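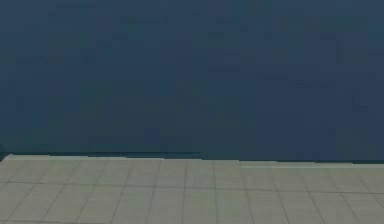

How often should a rented hall have its checklist done between hirings?
Once before every hiring and once after, by two different people if you can find two. The long version below is for February, when the boiler is at its worst and so are we.

MURNITERO HALL, TRENBY
Winter inspection checklist, with comments
Filled in by Tài Tăng
Started 7.40 am, before the heating had any effect

Marks used: OK, FIX, WATCH, and N/A. Please do not invent others. Last winter's sheet had two entries marked "hmm".

1. OUTSIDE AND ENTRANCE

1.1 Path clear of leaves, moss and ice: FIX
Moss on the shady side again. It has been treated with the stuff from the shed, which the moss seems to enjoy. Scrub it with a stiff brush before the next evening booking.

1.2 Handrail firm: OK
Firm at both ends. Paint coming away in the middle, where everyone holds it.

1.3 Outside light works and comes on at dusk: WATCH
Works. Its idea of dusk is 3 in the afternoon. Timer needs resetting by someone with small fingers and patience.

1.4 Front door opens fully from inside without a key: OK
Tried it with the bolt off, then with a coat on and a box under one arm, as most people leave.

1.5 Doormat flat and not curling: FIX
Curled. I turned it over and it now curls the other way. Replace.

2. WAYS OUT

2.1 Fire exit at rear opens on one push: OK
One push and a hip. I am calling that one push, but the bar wants oil before it becomes two.

2.2 Nothing stored in the rear passage: FIX
Contents of rear passage this morning: a tea trolley, a rolled carpet, the good half of a table tennis table. All moved to the store. The notice saying KEEP CLEAR was behind the carpet.

2.3 Exit signs lit: OK

2.4 Emergency lighting test, 10 minutes on battery: WATCH
All fittings lasted the time. The one over the kitchen hatch was noticeably dimmer by the end. Order a battery now and avoid the annual conversation about whether we should have.

3. FIRE EQUIPMENT

3.1 Extinguishers in place, pins in, gauges in the green: OK
The kitchen one is back on its bracket. It had been holding the door open. A wedge costs less than an extinguisher and is better at it.

3.2 Fire blanket by cooker: OK
Tapes hanging down where you can reach them. Someone had tucked them up to look tidy. Untucked.

3.3 Alarm sounds from call point: OK
Very much so. Apologies to the flat next door.

3.4 Service label in date: OK
Flisby did the annual visit and left the paperwork in the blue folder. The invoice came to 148 pounds, a good part of which appears to be for the label.

4. KITCHEN

4.1 Cooker rings and oven switch off properly: OK
The knob on the back left ring has lost its markings. Off is at the top. I have put a dot of nail varnish there.

4.2 Fridge temperature at or below 5 degrees: WATCH
Reading was fine, but the seal is splitting along the bottom edge. Also found: an open carton of custard of no known owner. Disposed of.

4.3 Kettle and urn leads undamaged: FIX
The Tôn urn is sound. The lead on the spare kettle has a scorch mark near the plug and has been cut off so that the kettle cannot be rescued from the bin a third time.

4.4 Hot tap not scalding: FIX
It is scalding. Mixer valve needs adjusting by the plumber. Warning card put up over the sink for now, in capitals.

4.5 First aid box stocked: FIX
Plenty of triangular bandages, as there always will be. No plasters, as ever. Buy blue ones for the kitchen, and keep the receipt.

5. MAIN ROOM

5.1 Floor free of trip hazards: OK
Tape over the join by the stage is holding.

5.2 Chairs stacked no higher than the line: FIX
The line is on the store cupboard door, at shoulder height. The chairs had gone past it and were making for the ceiling. Restacked. Two have split seats and have been set aside with a label.

5.3 Sockets and switches uncracked: OK

5.4 Radiators secure, no leaks: WATCH
The one nearest the piano has a weep at the valve. There is an ice cream tub under it. Empty the tub when you lock up, and please don't regard the tub as the repair.

5.5 Curtains clear of heaters: OK

6. TOILETS

6.1 Emergency cord reaches the floor: FIX
Tied up in a bow, again. Untied. It has to reach someone lying down.

6.2 Locks can be opened from outside: OK
With a coin. Tried with a 2p.

6.3 Soap, towels, bin: OK

7. PAPERWORK

7.1 Insurance certificate on display: OK

7.2 Accident book present, with pen: WATCH
Book present. Pen was not. New pen tied on with string, which I give until Easter.

7.3 Asbestos survey available: OK
Dated 2000 and still in its plastic sleeve. Worth asking whether it needs looking at again before anyone drills into the store ceiling.

CARRY FORWARD TO NEXT SHEET
Mixer valve (urgent). Scrub path. Doormat. Fridge seal. Kitchen hatch battery. Plasters. Radiator valve by piano.

Finished 9.15 am. Heating just coming on.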